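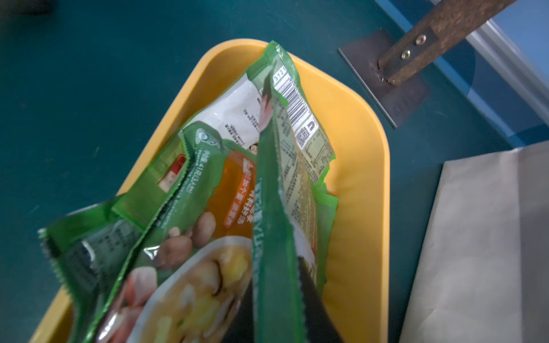

Spent the afternoon at the Prulley open day, on the industrial estate behind the bus depot. They build picking cells for small food packers and once a year they let people in to look. I went because my sister's firm packs dry goods and she couldn't get away. The first bench was soup packets in a yellow tray, and the arm had to pick up one packet at a time from the pile and leave the others alone.

Packets are harder than boxes, according to In-ho Son, who ran that bench. A box has edges you can plan for. A packet bends, slides and shines under the lights. He'd rather do tins all day.

The pouches overlap, so the arm has to go for whichever one is lying on top. The one it had hold of had a barcode and a QR code on the back. I asked whether it reads those. In-ho said that's done at a separate station further down the line, after the pick.

They had a run of 100 picks going while we stood there, with the score on a screen by the door. It finished on 98. Both misses were packets that slipped out of the fingers on the way up. No fuss, it went back and had another go, but a second go doesn't count in their score.

Speed: slower than a person. I timed it on my phone and got 8 seconds a pick. A good packer would beat that before the first tea break. In-ho didn't argue. He said it's meant for the night shift at Drukden, where they can't fill the jobs.

Hilde Bakker did the talk at 2. She looks after the gripper side. Main thing I took from it was that the fingers wear out and have to be swapped, and they are on their 9th shape since they started. She passed the old ones round. Some of them looked like salad tongs.

Someone asked about price and got a long answer with no number in it. Someone else asked if it could do crisps. Hilde said not yet – they crush them.

Also saw the Wendt conveyor, which was switched off, and a pallet stacker behind a fence that you could only watch from the far side. Skipped the software room, too hot and full of people.

Tea was free, parking wasn't. If you go next May, use the Clarnen Road entrance, the other gate is locked and there's no sign telling you so.

I've sent my sister the leaflet and my timings. She wants to know how long it takes to change over from one packet size to another, and I forgot to ask. Will email In-ho and add his reply to this thread.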